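Second Progress Report to the Tamel Fund
Project: Clothing Room at the Grustthorpe Community House
Prepared by the project office, Sirard Association
Period covered: May to October

1. Summary

In this period the clothing room moved from the small storage room to the front hall of the Community House. We received more clothes than we planned, and the sorting is now going faster than in the spring. Two of the three tasks for this period are completed. The third one, the printed size guide, is delayed and we ask for a short extension, explained in section 5.

2. Clothes received and given out

We planned to receive 300 pieces until the end of October. This number was reached already in August, mainly thanks to the collection at the Khamphan housing blocks. The largest group is T-shirts and light tops, then children's trousers. We still have too few winter coats for adults. At the moment 66 pieces are waiting for small repairs, for example a missing button or an open seam.

Clothes with stains which do not come out after the second wash are put aside for cleaning rags. In the first report we counted them together with the other clothes, and this was a mistake from our side. The figures in the annex are now corrected.

3. Room and furniture

The front hall has better light than the storage room and visitors find it easily. From the equipment budget we bought shelves and 40 plastic boxes with lids. The boxes are marked by size and by season. We did not buy a second clothes rail, as the first one is enough for now, and the saved amount is shown in the budget table as not spent.

The hall is also used for other activities of the house in the evening. For this reason all boxes must be back on the shelves at 5 p.m. It takes time, but the agreement with the house is working well.

4. Folding and sorting

In the spring every helper folded in a different way, and the piles fell over when someone took a shirt from the middle. We have now agreed on one way of folding. The shirt is laid flat with the collar away from the person, the wrinkles are smoothed by hand, both sides are folded to the middle, and then the bottom part is folded up two times. Folded like this, 17 T-shirts fit in one box standing side by side, and the size label can be read without taking them out.

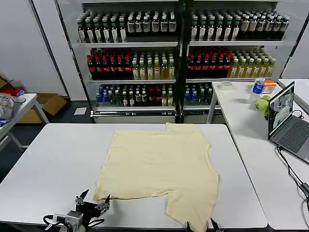 Pale colors need more attention. On a white tabletop small yellow marks on a cream or white shirt are difficult to see, so we would like to put a dark cloth on the sorting table. The cost is small and can be covered from the consumables line - we only ask the fund to confirm this in writing.

Long-sleeved shirts and sweaters are still folded in different ways. We will try the same method with them in the next period, with the sleeves laid across the back.

5. Delays and next steps

The size guide was not printed, as the children's sizes from different countries did not match in our first draft. The text is now corrected and waits for a last reading. We ask to move this task to the end of January, without change of the budget.

Until the next report we plan to:
- finish the repairs of the waiting pieces
- make a separate collection of winter coats
- print the size guide and hang one copy in the hall

The budget table and the corrected figures are attached as annexes 1 and 2.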